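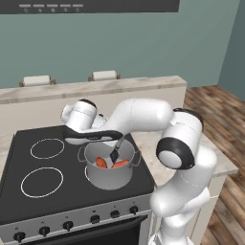
How to cook dried beans

Posted by Yamuna Joseph, Mon 1 March

Dried beans cost less than tinned and keep well in a jar. This method suits white beans and chickpeas. Red kidney beans need a hard boil first, covered in step 3.

1. Weigh out 200 g of beans, which makes enough for 4 people. Pick out any stones or shrivelled ones and rinse the rest under the tap.

2. Tip them into a big bowl, cover with plenty of cold water and leave overnight. They swell a good deal — use a bigger bowl than you think.

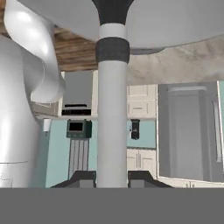 In the kitchen, close view

3. Drain and rinse, then put the beans in a pot with fresh water. Bring to the boil. Kidney beans must boil hard for at least 10 minutes before you turn them down. Skim off the foam.

4. Lower the heat and put the lid on, slightly tilted. Start testing after 40 minutes. Old beans can take twice as long, and the bag I bought in January did. 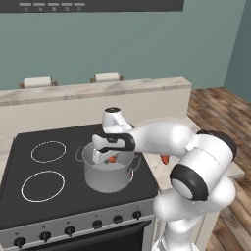

5. Add salt near the end and leave the beans to cool in their water, which stops the skins splitting.

Cooked beans keep for three days in the fridge. To freeze them, drain well and pack in small tubs — leave a little room at the top.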